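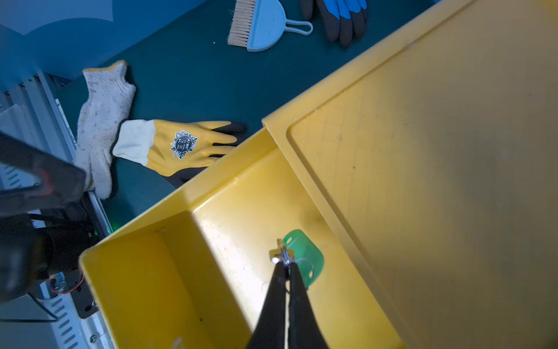
Progress report to Balogun, October

Teleoperated demonstrations at the Zustthorpe bench now stand at 918, of which 282 were recorded this month. Chinyere Effiong and Stavros Fragkou shared the driving.

Most of the new work is on small items in the yellow bin. Keys are the slowest: the operator has to close both fingers on a thin piece of metal close to the bin wall, and the wrist view is the only one that helps. We threw out 20 recordings — mostly late grasps — and will redo them.

Gloves and the brush and dustpan come next. Nnamdi Bashir still needs a decision on the second arm.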